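Progress report to the Sfeir Fund
Project: Household Savings Circles, Grunddale
Date: 2/21/18
Prepared by: Thibault Leblanc

1. Where we are now

The second period of the project is finished and I send you the report as it was agreed in the grant letter. In short, enrollment is good, regular saving is a little behind our plan, and the loan part has not started yet. I explain each of these points below.

At the end of the period we have 100 households with an open savings account at Coslow Credit Union. The target in the proposal was the same number, so this part is complete. The households are divided into 14 circles. Each circle meets once a month, usually in the evening, and one of our two coaches is present.

2. Savings

The starter match was the main reason people gave us for joining. Every household which makes a deposit in three months in a row receives a small match from your grant. Until now we have paid $3,665 in matches. The rest of this budget line is untouched and I ask to carry it over to the next period.

The goal for each household is an emergency reserve of $900. We chose this amount in September together with the first circles, after we looked at what a car repair or a broken heater costs in our area. Most families are still far from it. They save well for two months, then there is a school bill or a dental bill, and the account goes back almost to zero. My colleague Ebenezer Alhassan, who runs the evening circles, believes we should not see this as a failure. The families paid the bill without a payday loan, and for this purpose the money was saved. I agree with him, but our indicator in the proposal measures only the balance, so on paper it looks weak.

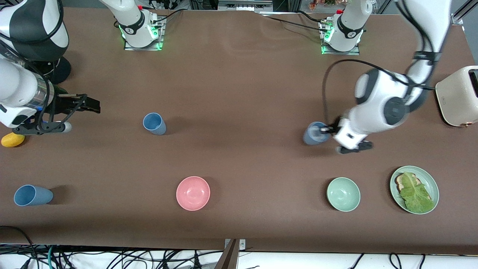 For this reason I would like to propose a second indicator: the number of households which used their own savings for an unexpected expense and started to deposit again within two months. We already have the data in our tracking sheet -- it would not mean extra work for the coaches. If you agree, I will include it from the next report.

3. Small loans

The small loans were planned for this period and they are late. Coslow needed more time to approve the loan terms than we expected, and the first version of the contract was too difficult to read. We sent it back with comments. The new version is two pages, in plain words, and we are waiting for the final signature.

4. Software

We moved our records from spreadsheets to Amivov. The change took longer than it should, partly by my fault, as I did not clean the old lists before the import. Some members were entered twice and had to be merged by hand. Now the records are correct and each coach can see only the circles he or she works with.

5. Staff and costs

There were no staff changes. Travel was under budget and printing was over, mainly for the budget booklets, which we had to print again after a mistake in the interest table. The full statement of costs is attached.

6. Next steps

- Sign the loan terms with Coslow and open applications
- Hold the session on credit reports, which was postponed
- Repeat the short member survey
- Agree with you on the second indicator and on the carry-over

I need your answer about the carry-over before we close our books for the quarter. The other questions can wait until our next call.

Thibault Leblanc
Project Manager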